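Tralleo Desk Arm Kit: what you get, and how I've found it

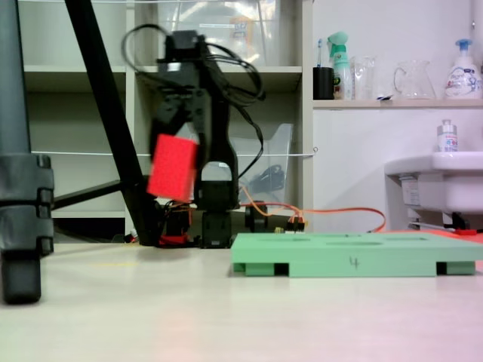 Krasniqi Makers Club, Hardware Loans and Reviews

4 min read | 12 comments

I've had the Tralleo on the go since January, and enough members have asked me about it on a Saturday that I figured it was time to write the whole thing up properly. It's a small black tabletop arm driven by hobby-style servos, with a black gripper on the end, and it comes as a kit. You can buy it through the club at the group price or borrow ours first (more on that at the bottom).

The price is $646 with the power supply and the controller board. Shipping is on top of that, and Mathis Langlois puts the orders in when he has enough names to fill a box.

Building it

Give yourself a weekend. I did the base and the first two joints in one sitting and then had to stop, as I'd put a servo horn on one tooth out and the shoulder wouldn't centre. My own fault! The booklet does tell you to power each servo and centre it before you screw anything down, it just tells you on page 30, well after you've screwed it all down. Read that page first.

The screws come in little bags that all look the same. Tip them into a muffin tin or something with compartments and label them. The printed parts were clean on my kit, though Yvette Hawthorne had to file the inside of her gripper mount before it would seat.

Then there are the cables. There are a lot of them, and the kit doesn't include anything to tidy them with. Leave plenty of slack at the top of the arm. I tied mine down neatly the first time and the wrist tugged on the loom every time it turned, so now it all loops out loose and looks like a bird's nest, and it moves much better for it.

Using it

The job I keep going back to is moving a red block and working with the mint-green tray that has the shallow recesses in it. It's a good honest workout for a small arm. A block is easy enough to grab, but setting one down where you want it is a different matter, and you find out very quickly how much play there is in the elbow. With the stock settings mine got it right 71 times out of 100, and after I slowed the last bit of the travel it was up to nearly 90.

It's quick, too. Quicker than I expected for the money, and at full speed the upper part of the arm has a fair bit of whip in it. I run it at 6 on the speed dial and keep my coffee well out of reach.

The software, which is called Mido, is fine. You can pose the arm by hand and save the positions, then play them back in order, and that part is lovely. The menus are a bit of a maze. Stojan Radulović has written a cheat sheet and it's in the members' folder.

Things I'd change

The fan on the controller is noisy. The gripper pads are slippery on anything shiny, and a strip of grippy drawer liner sorts that out for a couple of dollars. I'd also like a longer power lead, as the one in the box barely reached the wall outlet from my work area.

Would I buy it again? Yes, I would. If you've never built anything with servos before, bring it along to a club night and do it with company.

Borrowing the club arm

Members can have it for two weeks, with a $30 deposit. It comes in the grey Grundum case with the power supply, a spare servo and a set of hex keys (please put the keys back, we're on our third set). Talk to Sorin Kneževič to get on the list. Pickup is Saturday morning, from 10 until noon.

12 comments | 8 shares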